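Home | Columns | Reviews | Archive | Contact
Print this page | E-mail this article
Comments (3) | Shares (228)

Stop Buying the Smartest Gripper in the Catalog

I have spent most of the winter swapping hands on robot arms, and I've come out of it with an opinion that is going to annoy a few salespeople. Most small shops should buy the dumbest gripper that does the job, and then spend what's left over on a better camera.

I didn't start there! When the Oltmont hand showed up in December I was like a kid with a new bike. It has force sensing in the fingers, a nice little app, and a price tag of $3058 (before the cable, which is extra, and yes I'm still sore about the cable). The Trimari, which I'd been using up to then, cost $1119 and does two things. It opens and it closes.

So I ran them both on the same chores. I like foam blocks for this kind of thing – stars, hearts, cubes, the stuff you'd find in a preschool bin – and I set them out on a striped maple cutting board and let the arm go pick. Foam is forgiving if you squeeze too hard, but the shapes aren't forgiving at all. A cube gives you flat sides to grab. A star gives you points, and if the fingers come in at the wrong angle they land on one of those points and the whole thing spins away from you.

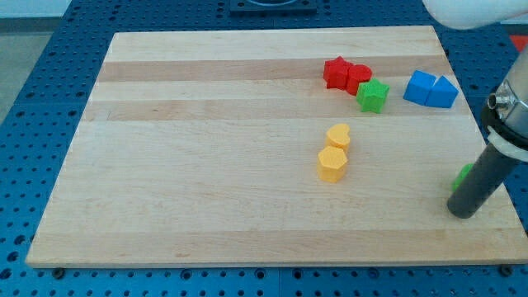

Photo: Tastadov Bench Notes

What I care about in a layout like that is the crowding. One block alone on a board is a demo, and any hand on the market can pass a demo. Push a red star right up against a red cylinder and now the arm has to know where one stops and the other starts before the fingers ever get there. My misses with the Oltmont were nearly all like this. It went to the wrong spot, very gently, with beautiful force control, and came up with air.

The Trimari missed in the same places. Of course it did, they were both getting their directions from the same tired camera. I moved to a sharper one from Hồ, redid the lighting, and the cheap hand got better overnight. So did the fancy one, to be fair, but the gap between them on my blocks got small enough that I quit caring.

I can already hear the mail coming in. What about eggs, what about glass, what about fruit? Sure. If you pack peaches for a living, buy the fingers that can feel, and don't let me talk you out of it. But a lot of people write to me about moving boxes and plastic caps, and they've been sold on touch when their real trouble is sight.

Before you sign anything, put your own parts in a messy pile and ask to see the arm work on that. Bring the ugly ones, too.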